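Section 2. Setting Up the Sallumov Garment Steamer

2.1 Before You Begin

Place the steamer on a level floor, away from curtains and paper goods. The power cord must reach the wall outlet without being stretched. Do not use an extension cord. The steamer is intended for household fabrics and clothing only.

CAUTION: Steam can cause burns. Keep hands, face and pets clear of the steam head whenever the unit is plugged in.

2.2 Filling the Tank

1. Confirm that the steamer is unplugged.
2. Lift the tank straight up by its handle and turn it over.
3. Unscrew the cap and fill the tank with cold tap water to the MAX line.
4. Replace the cap, turn the tank upright and check for drips.
5. Lower the tank onto the base until it clicks.

Note: In hard water areas, use equal parts tap water and distilled water. Do not add starch, perfume or vinegar during normal use.

2.3 Attaching the Pole and Hose

1. Slide the lower pole into the socket at the rear of the base.
2. Close the locking collar by turning it clockwise.
3. Raise the upper pole to the desired height and close the clip.
4. Push the hose onto the steam outlet and tighten the ring by hand. Tools may crack the ring.
5. Hang the steam head on its hook.

2.4 First Use

1. Plug in the steamer and set the dial to 2.
2. Wait until the ready light stops blinking.
3. Point the steam head away from you and let it run for 20 seconds to clear the hose.
4. Test an inside seam or hem before treating the whole item.
5. Hold the fabric taut from below and move the steam head slowly from top to bottom.

Cotton and linen may be steamed on any setting. Woven checks and stripes should be pulled straight along the pattern before steaming, as a crooked line will set as it dries. Silk and rayon require the lowest setting. Do not steam leather, suede, waxed cloth or plastic trim.

CAUTION: Never steam a garment while it is being worn.

2.5 After Use

Turn the dial to OFF, unplug the unit and allow it to cool completely. Empty the tank and leave the cap off until the inside is dry. Let treated items hang for 10 minutes before folding them or returning them to a closet.

Replacement hoses are listed in the parts catalog under number 961.

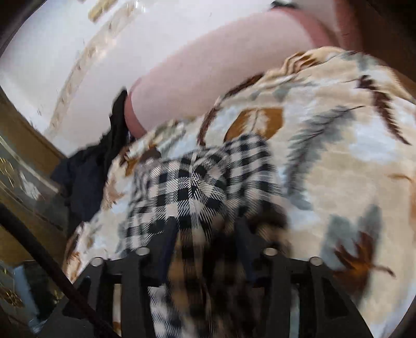 Why does the steam head spit water onto the fabric?
Water has usually collected in a low bend of the hose. Lift the steam head to its full height for a few seconds so that the water drains back into the base, then continue steaming with the hose held as straight as possible.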